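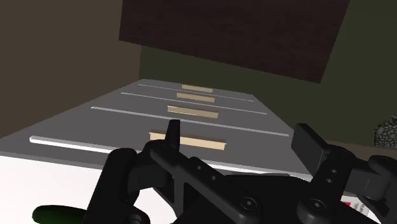
3.2 Wrist camera alignment. The Nilstead cell is checked again whenever the gripper model is changed, since a small error in the camera mount shifts every grasp. We set the camera pitch so that both fingertips stay in view along with the nearest drawer handle. All four handles are visible from this pose, and their common line up the gray front gives a simple check on roll. The mount offset is then saved with the scene file.

The fixed view is used to set the arm base – the gripper must hang clear of the dresser top at the start pose.

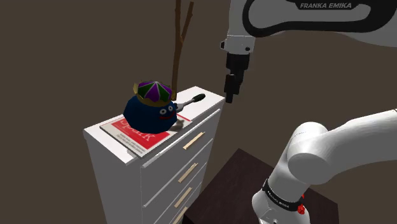

Figure 4. Fixed view of the Nilstead cell, with objects on the dresser top.

After each change we replay 33 stored start poses and reject the setup if any of them brings a finger into contact with the furniture.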